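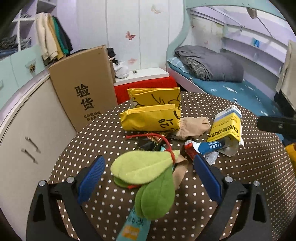
**Why do leaves change color in the fall?**

Leaves change color when a tree stops making the green material inside them. Other colors, such as yellow and orange, can then be seen.

## The green in a leaf

The green material is called chlorophyll (say "KLOR-uh-fill"). Chlorophyll catches sunlight. The leaf uses the energy from that light to turn water and air into sugar, and the tree uses the sugar as food. The whole process is known as photosynthesis.

Chlorophyll wears out quickly in bright light. During spring and summer the tree makes more of it all the time, so the leaves stay green.

## When the days grow shorter

A tree responds to the length of the day. As the nights become longer and cooler, it begins to prepare for winter. Useful materials are moved out of the leaves and stored in the branches, trunk and roots. No new chlorophyll is made, and the green slowly fades.

Yellow and orange colors were in many of the leaves all summer. They come from materials called carotenoids, which also give carrots their color. Red is different. Many trees make their red color fresh in the fall, and they make the most of it when days are sunny and nights are cool but not freezing.

## How a leaf falls

A thin layer of cells forms where the leaf stalk joins the twig. This layer closes the tiny tubes that carry water and sugar. After that, a light wind is enough to bring the leaf down. The small mark left on the twig is called a leaf scar.

Trees that lose all their leaves each year are called deciduous trees. Oaks, maples and birches belong to this group in most places. Pines and hollies are evergreens. They lose old leaves too, a few at a time, and keep enough to stay green in January.

## Leaves at Trellcombe

The Trellcombe Children's Garden cares for 120 trees. The Griladham Path passes 12 kinds of deciduous tree, and each has a sign at child height. The education program is led by Nga Đồng, who answers questions from school groups at the Ó Briain Gate at 10 a.m.

Visitors may collect fallen leaves from the path. Leaves must not be pulled from the branches.

## Try it yourself

You will need a fallen leaf, a sheet of thin paper and a crayon.

1. Lay the leaf on a table with its underside facing up.
2. Put the paper over it and hold the paper still.
3. Rub gently with the side of the crayon.

The lines that appear are the veins. Try a second leaf from a different tree and compare the patterns.

## Words to know

**Carotenoid:** a material that gives leaves a yellow or orange color.

**Deciduous:** losing all leaves for part of the year.

**Vein:** a thin tube bundle that carries water and sugar through a leaf.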